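Open Day at the Tustgate Paper Mill

Jun 24, 2018
By Debora Marras 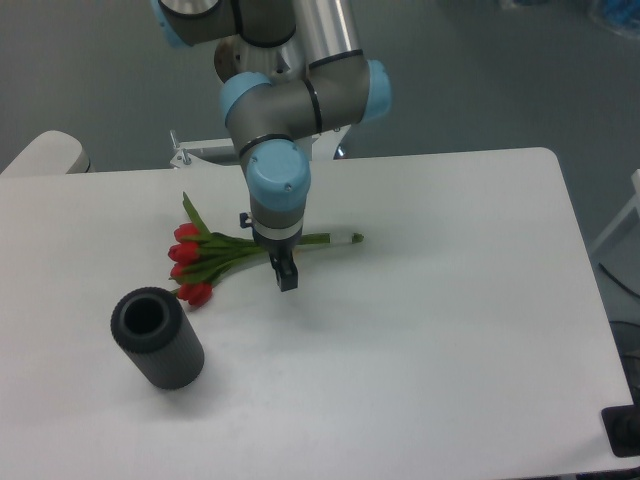
Bedetti kept telling us on the drive up that we should skip the gift shop and go straight to the vat room before the line got long, and I'm so glad we listened! We were in the second group of the morning and had the front spot at the rail.

Tustgate has been making paper by hand on the same bend of the river for longer than anyone in my family has been alive, and they open the doors to the public for one weekend each summer. I've wanted to go for years (I make my own cards, badly, and I hoard nice paper like other people hoard yarn).

The vat room is warm and loud with dripping. Cotton pulp goes into the vat looking like thin oatmeal, and the papermaker dips a mold in, lifts it level, and gives it a shake, front to back and then side to side. It takes maybe a few seconds. Then the sheet is tipped onto a felt, another felt goes on top, and off they go again. I asked how long it takes to learn the shake and the answer was two years before they let you do the good stock. Two years! I got to try it on a small mold and my sheet came out thick as a pancake at one end. They let me keep it anyway.

Next comes the press. The one they use was bought from the old Drellier mill when it closed, and it groans like a ship. Water pours out the sides and everybody in the front row steps back. After that the sheets go up to the drying loft, which was my favorite part of the whole day. It has slatted shutters all down both sides, and they open or close them depending on the wind, and the paper hangs over ropes in rows. It smells like clean laundry and old wood up there. I could have stayed all afternoon.

Joo liked the marbling demonstration best and did 12 sheets, most of them in the same green and orange. We have those drying over the backs of the kitchen chairs now.

A few practical things. Tickets were $8 and kids got in free. Parking is in the field across the bridge, so wear shoes you don't mind getting muddy. The stairs to the loft are steep and there's no elevator. Lunch was soup and bread in the yard, and they had run out of the lentil by one o'clock. The shop sells seconds by the pound in a bin near the door, with deckle edges and all, and I came home with nearly 2 pounds of them.

They are running weekend classes in July and I've already put my name down for the watermark one.

Contact | Copyright 2018 Debora Marras | Back to top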